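Small black things on a white table

I moved the sorting table under the north window in April and have been working through the box of small electronics since then. The tabletop is white, 110 cm long, and it picks up smudges quickly. I wipe it with a damp cloth and leave it 20 minutes before putting anything down.

White was the right choice for this box. Nearly everything in it is black, rectangular and short enough to fit in a palm, and on the old brown bench I kept losing the flat pieces. On white the shadow gives the edge away even when the part itself is hard to read.
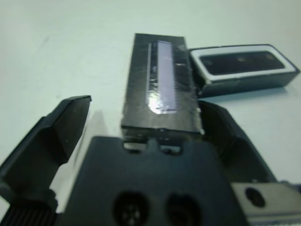
My procedure is dull. One item at a time, long side pointing away from me, nothing else within reach. If it has a window or a screen, that face goes up. If it belongs with a holder or a tray, the two stay next to each other until both are labeled. Separating them early is how I ended up with 5 orphaned holders last year, and Roswitha Heitmann still has one of mine in Gruvstead.

Labels go on the underside, never on a long edge. Paper tape holds well enough on matte plastic. On glossy plastic it lifts at the corners after a few weeks, so I write the number on the bag as well.
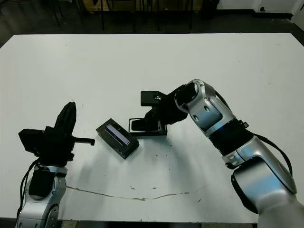 Device with its window up, tray-like holder next to it.

The list is at 700 lines now, one per item, with a column for size and another for what it goes with. Detlef Frerichs asked for a column for color. I tried it for one evening and typed "black" until I deleted the column again.

Still open: the bag of loose cables, and a better lamp - the window light is fine until four in the afternoon and poor after that. Eckhard Hellwig has offered me a desk lamp with a long arm. I will measure the clamp first.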